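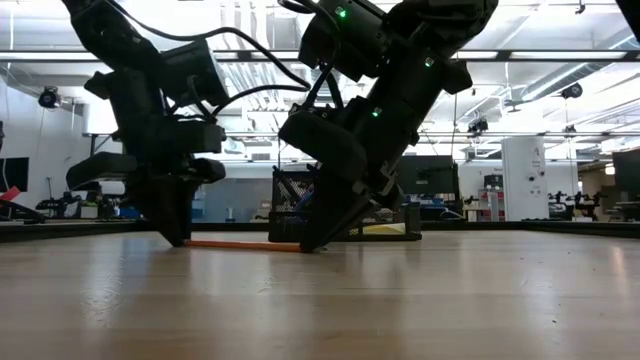 Faut-il vider l'organiseur avant de nettoyer le plateau de la table ?

Le mieux est de le retirer tout plein, de le poser ailleurs et de le remettre une fois le plateau sec. Vous pouvez laisser les feuilles et les crayons dedans.

3. Installer et entretenir le plateau Hindness et l'organiseur Aven

Bon, le piétement est monté (section 2), on passe à la partie que je préfère ! J'ai installé pas mal de ces tables pour Bradadport, et je vous donne l'ordre dans lequel je m'y prends moi, qui n'est pas tout à fait celui de la petite fiche glissée dans le carton.

3.1 Poser le rebord

1. Passez un chiffon sec sur le chant du plateau, sur toute la longueur.
2. Présentez le rebord noir du fond sans le fixer. Il doit dépasser un peu au-dessus du plateau, c'est lui qui retient les crayons qui roulent (et ils roulent, croyez-moi).
3. Ajoutez les deux rebords latéraux. Le côté où vous vous asseyez reste libre.
4. Serrez les six vis à la main, dans l'ordre que vous voulez, puis donnez un quart de tour avec la clé fournie.

Attention : pas de visseuse. J'ai fendu un angle comme ça en novembre et la pièce n'est pas vendue seule, il faut reprendre le jeu complet.

3.2 Placer l'organiseur

L'Aven est en maille ajourée noire, avec un compartiment haut d'un côté et un bac bas de l'autre. Je le mets toujours au fond de la table, contre le rebord, le compartiment haut à gauche. Si vous êtes gaucher, essayez l'inverse, vous me direz !

1. Collez les patins en feutre sous l'organiseur. Il y en a plus de six dans le sachet, gardez le reste pour plus tard.
2. Posez-le à 3 cm du rebord, de quoi passer un doigt ou un chiffon.
3. Dans le bac, rangez à plat les blocs et les feuilles volantes.
4. Dans le compartiment haut, tout ce qui est long : règles, feutres, ciseaux pointe en bas.

Note : les objets très fins passent à travers les mailles. Pour les mines et les trombones, je découpe un bout de carton que je glisse au fond, ça suffit largement.

3.3 Nettoyer

La finition bois clair est jolie mais elle renvoie bien la lumière, et du coup les fines rayures se repèrent vite quand on se met de biais (moi je les vois surtout vers 16 heures, quand le soleil baisse). On ne les fera pas disparaître, mais on peut éviter d'en ajouter.

1. Soulevez l'organiseur, ne le faites jamais glisser.
2. Retirez les grains et les miettes avec un chiffon doux ou une brosse souple.
3. Essuyez avec un chiffon à peine humide et une goutte de savon neutre, dans le sens du veinage.
4. Passez le long du rebord avec un coton-tige.
5. Séchez tout de suite, puis remettez l'organiseur.

Attention : ni éponge grattante, ni alcool, ni pâte à polir. La pâte laisse un rond brillant plus moche que la rayure.

3.4 Petits soucis

L'organiseur boite : un patin s'est décollé ou s'est tassé. Changez les quatre d'un coup, sinon on recommence la semaine d'après.

Le rebord bouge : resserrez les vis d'angle. Si l'une tourne dans le vide, passez à la taille au-dessus, disponible au comptoir sous la référence 68.

Une trace de feutre ne part pas : gomme blanche, tout doucement, puis chiffon humide. Mon collègue Jhair Valderrama ne jure que par le savon noir de chez Stougaard, je n'ai pas essayé sur ce plateau-là, alors faites d'abord un test dans un coin.

Pour la pose du tiroir en option, voir la section 4.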